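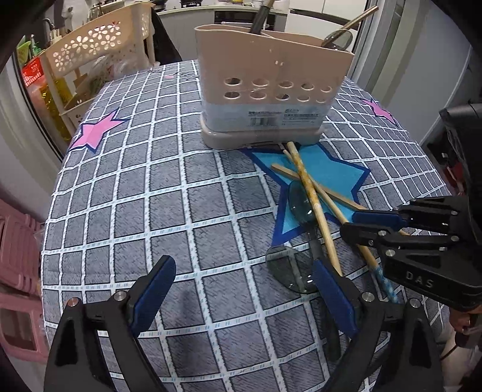

The tidy-up project started as a filler for the last session before the holidays, and it ended up being the best thing our student robotics club has done. Say that first, and say it slowly, they will still be finding seats. Say hello from everyone at Plondach too. The task sounds like nothing at all: put the cutlery back in the holder, working as a pair, one gripper each. Point at the heap on the blue star, with the chopsticks lying across each other and the spoon and spatula in among them. Ask the room which one they would pick up first. Wait for answers! Last time people argued about it, and I want that again.

Slide 2. How the session runs
Two students, two grippers, one round table. They agree out loud who takes what, then go. No fingers on the cutlery, and if something rolls off the table you stop and start the run again. The rest of the group watch and write down every place where a person would have used a trick without thinking – a little twist of the wrist, a nudge with the little finger. Those notes become next week's lesson.
(If the clicker sticks here, just carry on, this slide can stay up.)

Mention the target. We set ourselves 500 runs by the end of March and got to 485. I was a bit gutted, the students were not bothered in the least, and they were right. The first 200 were mostly us learning how to hold the things.

Slide 3. Spoons
Slow down here. A spoon looks like the easy one because the handle gives you something to hold. Then you have to turn it so that it goes into the holder the right way up, and the bowl swings about and you find out how good your grip was. Get people to hold a pen between two knuckles and try to tip it upright. They will laugh, and after that they will understand the whole project.
Also talk about see-through plastic. We had a long chat in the club about how hard a clear spoon would be for a camera to pick out on a busy tablecloth, and Kinine (our own little program, named by the Year 9s) still loses them. Good place to say that plainly.

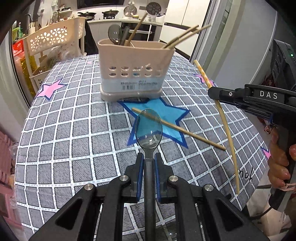
Spoon in one gripper, long bamboo chopstick in the other.

Ask them to look at the chopstick on the right and how it bends. Grip near one end and the far end has ideas of its own. Maëlle Lachance worked out a rule for this, which the group now calls the Lachance hold: take it nearer the middle, pause, then lift. Give her the credit by name, she may be in the room.

Slide 4. Chopsticks
My favourite part, try not to run over. Thin, round, light, and they love to lie on top of each other. Pull the bottom one and the whole lot shifts. Students who rush go for whichever is nearest. The ones who stop and look begin to talk about order, which stick is on top, which is free at one end, and that is planning, proper robot planning, from people who told me in the first week they only came for the soldering.

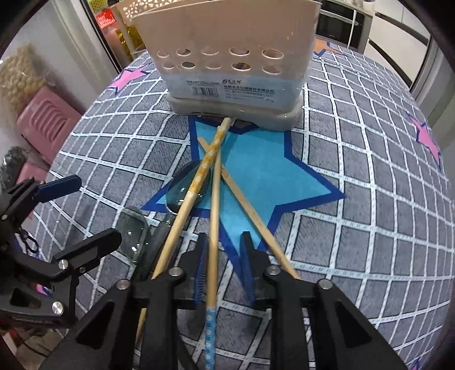

The blue flowered chopstick between the pads, with two more crossing near the holder.

Let them look for a few seconds before speaking. Then ask: lift straight up, or slide it out first? There are good reasons for both and I still change my mind.

Slide 5. If you want to try it
Any table, any holder, whatever is in the kitchen drawer. Keep the pairs mixed in age. Swap sides halfway through the session. Leave time for arguing. Our run sheet is on the handout, back page, and please copy it and change it.

Questions. Somebody will ask about cost, so have the parts list open on the laptop. If there is time left over, do the pen thing again with two people and one pen.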